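2025-12-02

## Ultel handset update restores charge limit, drops call recording

Ultel has begun sending out a firmware update for its Myung range of smartphones. The release restores the user-set charge limit, which was removed from the settings menu in June, and corrects a fault that kept the modem active after a handset had lost its signal. The download is 241 MB and needs at least 300 MB of free storage to install.

The charge limit can be set in steps of 10 per cent, from 60 up to a full charge. Once the limit is reached the phone runs from the charger and the battery is left idle. The earlier version of the feature offered a single fixed setting and reset itself each time the phone was restarted. The new one is held through a restart, but not through a factory reset.

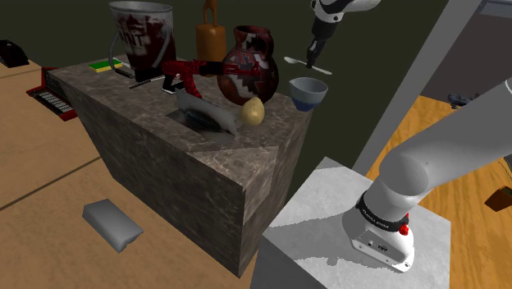 The modem fault affected handsets moving between 4G and 5G cells. When both signals dropped, the phone carried on searching at full power and did not fall back to the slower search interval. Owners saw this as heavy standby drain, listed in the battery menu under "Mobile network". Ultel's release notes state that the search interval now lengthens after 9 failed attempts and returns to normal when the screen is switched on.

Two further changes are listed. The camera app opens in the mode last used, and the alarm volume is now separate from the ringtone volume. Call recording has been taken out of the dialler. Existing recordings stay on the phone and can be opened in the file manager, although the shortcut to them has gone. The notes give no reason for the removal.

The update is being sent in stages by serial number. Handsets bought unlocked receive it first, followed by those sold through networks. Phones supplied by the Dunville retail chain carry a separate build with the Famemeo notes app already installed, and no release date has been given for that version.

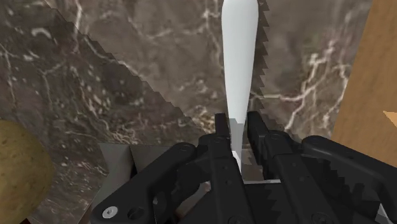
Petro Ostapchuk wrote on the Ultel support forum that standby drain on his unlocked Myung had fallen overnight, but that the charge limit was ignored when he used a wireless pad. A moderator replied that the limit applies to wired charging only in this build and that wireless support is being tested.

The update can be requested by hand under Settings, System, Software version. The battery must be at least half charged before installation will start, and the phone restarts twice. Going back to the previous firmware erases all user data.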